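Section 6 covers the condenser on Voltwood upright cabinets. Read it through before isolating the unit.

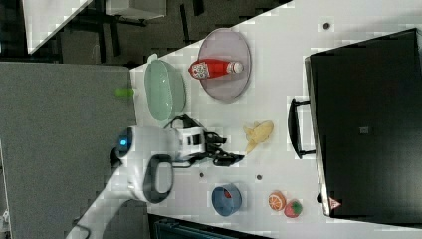
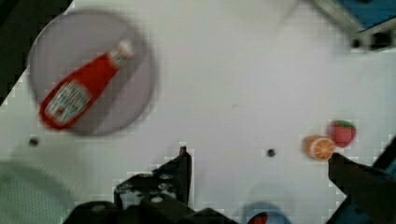
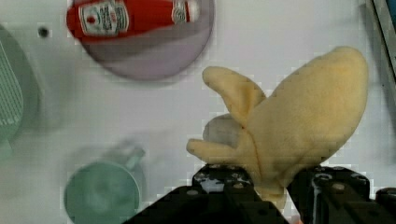

## 6.2 Cleaning the condenser

**Caution:** Fins are sharp. Wear gloves.

1. Switch off at the controller, then at the wall isolator.
2. Remove the lower grille — four screws, all the same length.
3. Brush the fins from top to bottom. Do not brush across them.
4. Vacuum loose dust from the base tray.
5. Refit the grille and leave a gap of 800 mm in front of it.
6. Restore power. The compressor starts after a delay of 16 minutes.

**Note:** If code 249 is still displayed after the delay, switch off and call a Moris engineer. Do not reset the controller more than once.

Record the date of cleaning on the card inside the door.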